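Hiteton cell back at work after table is levelled

12/15/22

The sorting cell at Ellitz's Hiteton workshop is running again after three days off, spent mostly on a table leg. The arm had been missing its picks by 9 mm, and two new sets of software failed to talk it round.

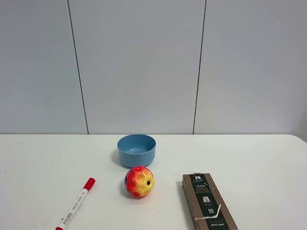
Test items on the cell's white table: bowl, ball, marker and coffee box.

A fitter packed the leg, then reset the camera. The arm has since made 622 picks. The next check is due in March, spirit level included.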